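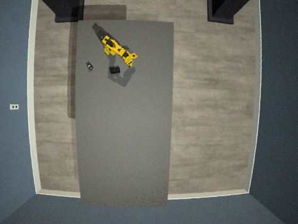 Search this forum Go
Home New posts Projects Classifieds Log in

Prinness Makers Forum > Robots and automation > Build logs

Yellow arm for the Civencombe shed -- sim first, metal second

imke_e
Okay, so I've finally got the arm model behaving in the sim and I'm much too pleased with myself. For anyone who missed my last thread: I'm building a desktop arm for the shared workshop at Civencombe, and before I bolt anything to the real bench I wanted it running on a virtual one with the camera looking straight down, same as I've planned for the shed ceiling.

The arm goes at the far end of the table with the rest of the top left clear, so people can still use the near end for soldering and whatnot. The job to start with is dead simple: hover over the little black box, come down, close, lift, put it somewhere else. The hovering part works! The coming down part is where I'd love some opinions. If I drive the wrist straight down, the elbow swings out much wider than I expected, and I can't decide whether to fix that in the planner or just move the base.

Printed parts are half done (yellow, obviously). Joint housings will be black. I've got a Tornari driver board in a drawer and four of the servos, so three more to buy. Yes, seven all up, and the last one's for the gripper.

Imke

gumtree_gary
Looks great, Imke! Love the colour. My two cents: move the base. I spent a whole winter tuning a planner around a badly placed base and I'd like that winter back. Shift it toward the middle of the table and half your reach problems go away.

spalumbo
Going to disagree with Gary. If the base goes to the middle, nobody can use the bench for anything else, and it's a shared shop. Leave it at the far end. What you want is an elbow preference in the solver, so when there's more than one way to get to a pose it picks the one that stays tucked in. It's a couple of lines in Longo if you're on the current version.

Also, that's a wide lens you've got on the virtual camera. The skirting boards are bulging out on both sides. Are you undistorting before you work out where the box is? If not, your positions will be fine near the centre and drift as you go outward, and your arm is nowhere near the centre.

Samuele

imke_e
Hmm, no, I'm not undistorting. I was going to do that "later" -- you know how that goes. I did notice the gripper was landing a bit wide on one side and blamed the wrist.

Gary, I hear you on the base, but Samuele's right about the sharing. There's a fellow who lays out model boat planks on that bench every Saturday and I'm not getting between him and his planks.

tinplate
Can I be the grump? I don't see what the sim gets you. You've modelled a room with a power point on the wall and cupboards or speakers or whatever those black things are up the top, and not one bit of it will have the slop your printed joints are going to have. Put the thing together, let it miss, shim it, done. I had mine picking up washers while mates of mine were still fiddling with floor textures.

imke_e
Ha, the floor came with the room! I didn't spend any time on it, promise. The power point too.

I take the point about slop. But the arm is going in a space where other people's kids wander in, and I'd sooner find out about a swinging elbow on a screen. I've already caught one pose where the forearm went clean through the tabletop. In the shed that's a stripped gear and a dent in somebody else's bench.

gumtree_gary
Tinplate, didn't yours throw a washer into the kettle?

tinplate
Beside the kettle.

mossy_bolt
Newish here, hi all. What's the other little thing on the table, left of the box? Looks like a cup that's been knocked over. Is that a second target? I'm asking because I'm trying something similar and my detector goes to pieces on anything round lying on its side.

imke_e
Hi mossy! Yep, that one's for round two. Box first, it has nice flat sides. The tipped one is a pain because the gripper has to come in at the correct angle or it'll roll. I haven't tried it once yet, so I can't tell you anything useful. Start with boxes would be my advice, and I'm only saying that because it's what I'm doing.

spalumbo
mossy_bolt, have a look at your shadows as well. In Imke's picture the box is sitting right inside the arm's shadow, dark thing on dark patch, and the shadow covers more of the table than the arm does. If your detector leans on brightness it'll have a rotten time there. I'd paint the target something loud, or add a second light from the other side.

tinplate
Or put a strip of white tape on the box. Costs nothing.

spalumbo
That also works, annoyingly.

gumtree_gary
I'd still move the base. Even a hand's width. You can leave the near end clear for the boat planks and still not have it perched right up the far end like that. Try it in the sim, it's free! That's the bit I'll give the sim people.

imke_e
Alright, spent last night on it. Here's where I've got to:

Undistorting the camera made the biggest difference by a mile. The wide landing on the one side is gone, so the wrist was innocent and I owe it an apology.

Elbow preference is on. It wasn't a couple of lines, Samuele! It was a couple of lines plus an evening finding out my joint limits were in degrees and Longo wanted radians. It does tuck in nicely now though.

Gary, I tried your hand's width. It helps a bit on the closest reaches and hurts nothing, so I'm keeping it in the model for now and I'll ask the boat plank man before I drill.

Pick-up works three times out of four at the moment. The one that fails, the fingers come down on the edge of the box and shove it along the table. Any ideas? I'm closing at the same height every time.

spalumbo
Sorry about the radians, I should've said. Are you waiting for the arm to settle before it descends? If it's still moving sideways when it starts going down, you'll clip the edge. Put in a short pause above the box and see if your failures go away.

tinplate
Softer fingertips. Cut up a bike tube and glue it on. You can't do that in a sim, which is my whole argument.

mossy_bolt
Had the same shove with mine, and for me it was the gripper not opening all the way before going down. Worth printing the finger position to the log just before the descent.

imke_e
Good one, checking that tonight, and the pause. The inner tube's going on the list for the real arm too, tinplate, don't get smug. Does anyone have an old 7 V supply they'd part with, or should I go straight to a proper bench one for the Tornari board?

gumtree_gary
Proper bench one. I've got a spare you can borrow till you've sorted yourself out. Send me a message.

Page 1 of 1 Log in to reply
Contact us | Forum rules | © Prinness Makers Forum | Back to top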